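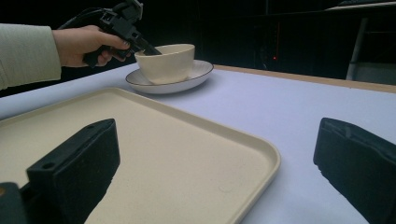 I have been told three times this year that calibration is solved. The latest was a thread about Tetico, the new tracking package that is supposed to take video from a hand-held gripper and give you back clean poses, no tuning. So I spent most of December running our own recordings through it next to Batetti, the old pipeline everyone complains about.

Out of 2000 clips, Tetico accepted almost all of them. Batetti threw out 34. The release notes would call that a win for Tetico. I went and looked at the 34, and in most of them the camera had been pointed at plain white tabletop for long enough that there was nothing to track. Batetti gave up. Tetico filled in a smooth curve and reported high confidence the whole way through.

A smooth wrong answer is worse for me than a missing one. The policy trains on it without a murmur, and then I lose a week blaming the learning rate.
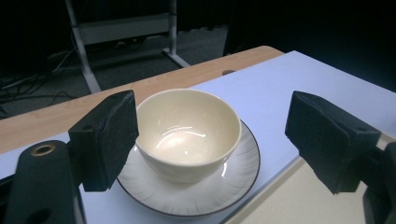 Drutar

Glazed ceramic is my other complaint. Bright highlights on the inside of a bowl slide around as the camera moves, and a feature tracker will happily grab them as if they were painted on. I masked them by hand in 17 clips and reran both packages. The height error dropped in both, more in Batetti, and the confidence score in Tetico barely moved. What is that number measuring, then? The docs say "quality".

The Van Dusen plugin is meant to fix this with a learned highlight mask. I tried it for an afternoon. It masked the highlights, and also the thin dark line on the rim of the saucer, one of the few good edges in the whole view. There is a threshold setting that goes from 0 to 9 with no units. At 4 it does nothing and at 5 it eats the rim.

For now I'm staying on Batetti with a script that flags any stretch with too few tracked points. It's ugly and slow. I'll look at Tetico again when it learns to say it doesn't know.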